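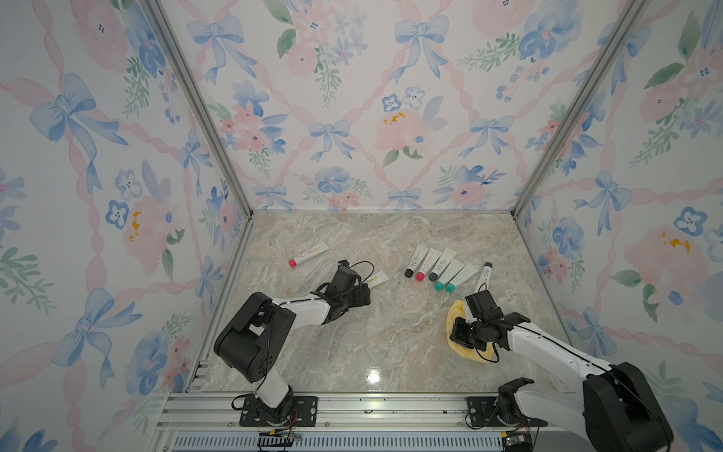
Two-arm Stirnero cell with squeeze tubes and a yellow cloth. The right gripper is on the cloth.

Stirnero is a software stack for controlling pairs of small robot arms. It covers motion control, camera-based perception, task planning and a set of tools for recording and replaying runs. It was started by Krystyna Sobczak and Venkatesh Kulkarni as an internal tool at Kelitz, a maker of benchtop test equipment, and was later released under an open license. The project describes itself as a general system for household handling tasks. Outside users have mostly described it as a decent recorder with a planner attached, and the evidence so far is on their side.

Background

The first version handled a single arm and had no planner. Sobczak wrote the control loop and Kulkarni the logging format, which is still the part most often reused elsewhere. Support for 2 arms came with a rewrite known as Pinus, in which each arm got its own process and a shared clock. The rewrite broke every recording made before it. A converter was promised in the release notes and appeared the following March, though it drops gripper force data without a warning.

Control

The control layer sends joint targets to each arm at a fixed rate and fills the gaps by interpolation. Collision avoidance between the arms relies on a simple set of capsules wrapped around each link. Cables and wrist cameras are not part of this model. The documentation calls the omission "conservative," an odd word for it, given that leaving parts out makes the arms smaller in software than they are on the bench. Users are told to add padding by hand.

Perception

Stirnero takes one fixed camera over or beside the workspace and one camera per wrist. The fixed view is used to find objects and the wrist views to correct the approach. Rigid items such as tubes, boxes and cups are matched against stored outlines, and caps of different colors help separate items that otherwise look alike. Two tubes with the same cap and the same lettering are told apart only by where they were last seen, so a swap made by hand between runs goes unnoticed.

Backgrounds are a long-running argument. The maintainers recommend recording against varied wall coverings and floors, including floral and marble patterns, on the theory that a system trained amid clutter will ignore it. Gangadharan Namboodiri, who maintains the perception module, has defended the practice in several design notes. None of them compares it with a plain gray backdrop under the same conditions, and until someone does so the claim is best read as a preference. Glossy floors are a separate trouble, as glare can be picked up as an object edge.

Cloth handling

Cloth is the feature most often mentioned in talks on Stirnero and the one with the weakest support. A cloth has no fixed outline, so the software falls back on the wrist camera once the gripper is close, looking for folds and edges that two fingers can pinch.
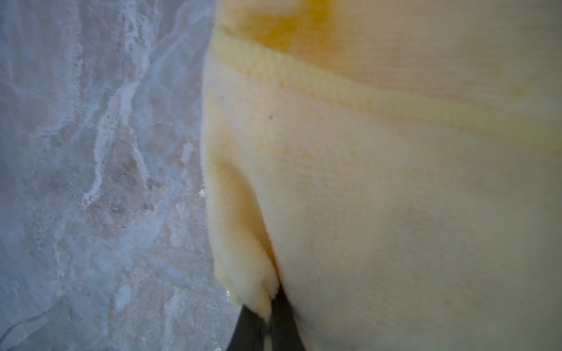
At that range the fabric can fill most of the view, and the estimate of where the hem lies depends on small differences in shade and texture. The grasp module returns a score between zero and one, which the planner treats as the chance that the grasp will hold. Sharada Chacko showed that the score tracks the area of fabric in view much more closely than it tracks success. A large, flat stretch of cloth scores well even when the fingers have hold of very little. Her patch, which adds a check on finger spacing, was merged but is turned off by default.

Planning

Tasks are written as short lists of steps, each with a condition that must be true before the next begins. The planner, called Vasić, may reorder steps and assign them to either arm. In practice most published task files pin every step to a named arm, which leaves it little to plan. Aravind Mudaliar, its main author, has said that pinning is a habit left over from older releases. The task files shipped with the current release are pinned as well.

Evaluation

The most quoted result comes from a set of 1000 recorded runs, later extended to 2000. Runs stopped by an operator were left out of both totals, and the number removed was not reported. An independent attempt used 25 runs, too few to settle the matter, and counted stopped runs as failures. The two figures are sometimes printed side by side in summaries of the project, although they do not measure the same thing.

Tooling

The recorder and replay viewer are widely liked. Streams from all cameras are lined up with joint data and can be stepped through together, and a run can be trimmed without copying it. The viewer does not mark dropped images. It holds the last good one on screen, and a stalled camera can pass for a motionless arm.

See also

Bimanual manipulation
Deformable object handling
Motion planning
Visual servoing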